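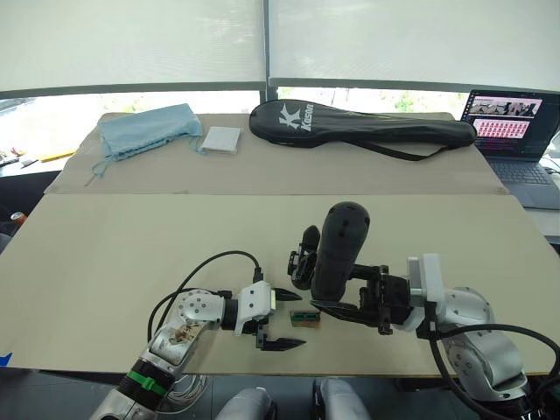

Cernis offers its two-arm bench station to electronics repair firms on a monthly lease, with setup and operator training included. The service was introduced in Brarnilness in October and is managed by Aivar Mets, who spoke with us about its terms and its present limits. Small parts receive most of his attention. A green circuit board lying on cardboard between two sets of black fingers is, in his words, "the sort of job customers ask us to show before they ask the price."

Mr. Mets stated that the lease covers both arms, the grippers and the control software, which is sold separately under the name Ceviler. The monthly fee is $1,670. Replacement fingers cost $300 a pair. "Fingers wear, and we would like customers to plan for that from the beginning," he said.

Ehsan Bangash, who oversees training, explained that new operators attend a course lasting two days. "We begin with flat boards on a plain surface," he said. "Soft items, such as pouches and cable bundles, come later and take more patience."

Asked whether the station could replace a skilled technician, Mr. Bangash replied that Cernis does not offer it for that purpose. Soldering and final inspection remain with the customer's own staff.

An optional support plan, Kütt, is available for $595 per quarter. It provides remote assistance until 6 p.m. and one site visit in each period.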